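3.2 Where people put things down

I should say up front that I came to this part of the study sideways. The plan, when Estela Insaurralde and I first talked it over, was to write about recipes: how people read them, how often they go back to them, whether a printed card gets treated differently from a phone. We had a whole interview guide for that. Then I started going through the kitchen diaries from Plestside and kept getting distracted by a much duller question, and that's the one this section ended up being about. Where does everything go while you're cooking?

The diaries are wonderful, by the way. We asked 153 households to write a few lines after making dinner, and we told them spelling didn't matter and neither did the food. Some people gave us four words. One woman in the Dolthorpe building gave us what I can only call a novel (she has strong feelings about her sister-in-law's colander). But across nearly all of them there's this steady grumbling about counter space, even from people whose kitchens are, by any measure I'd use, enormous.

My first guess was that the grumbling would track the size of the kitchen. It didn't, or at least not in a way I'd want to defend in front of Makis Chatzigeorgiou, who ran the numbers with me and is a lot stricter than I am. People with long counters complained in almost the same words as people with short ones. "Nowhere to put anything" shows up over and over. So I went back and read the entries again, slowly this time, looking for the moment in the evening when the complaint turned up. Mostly it came early, before anything was on the stove, while people were still getting things out. 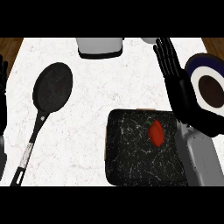
Figure 2. A kitchen counter with a cutting board and pan.

Claiming is the word I've settled on for what people do in those first minutes. A person walks in, sets down two or three things, and from then on the counter has a layout that they'll defend without noticing they're doing it. The board is usually the anchor. Once it's down it hardly ever moves, and everything else gets sorted into "this side" and "that side" of it. In Figure 2 the pan is to the left of the board and the round dish is to the right, with the pepper on the board itself, and a diary writer would say that counter was taken, even with all that pale marble still showing. That bare surface counts as spoken for, the way a seat next to your coat does. Tuấn Chu, who read an early draft, asked whether "claimed" was just a fancy way of saying "messy," and I don't think it is. Several of our tidiest households had the most fiercely claimed counters of all.

You see it best when a second person comes in. The diaries are full of small border disputes — a mug left on the wrong side, mail dropped next to the onions, a kid's homework spread out on what looked (to the kid) like free space. One father at the Echeverría apartments wrote that he'd moved his wife's bowl a foot over to make a sandwich and "heard about it through dessert." He drew us a map, too. I love that map.

There's older work that bears on this, and Daryna Pavliuk was kind enough to point me at a box of housing reports from the Mindoleck archive. Those surveyors cared a great deal about how much counter a family needed, and they measured it to the inch. What they didn't write down was who was using which part of it at 6 p.m., so I can't compare their kitchens with ours as closely as I'd like. I did try. It took most of November and I have a very pretty spreadsheet to show for it, which I've left out.

A couple of cautions before I move on. Diaries are written after the fact, and people remember the annoying parts best, so I'm sure quiet evenings are underreported. We also asked only the person who cooked. Somebody was on the other side of all those border disputes, and I'd really like to know what they thought the rules were. The follow-up interviews in Section 3.3 get at a little of that, mostly through couples who agreed to talk to us together and then disagreed about the dish rack.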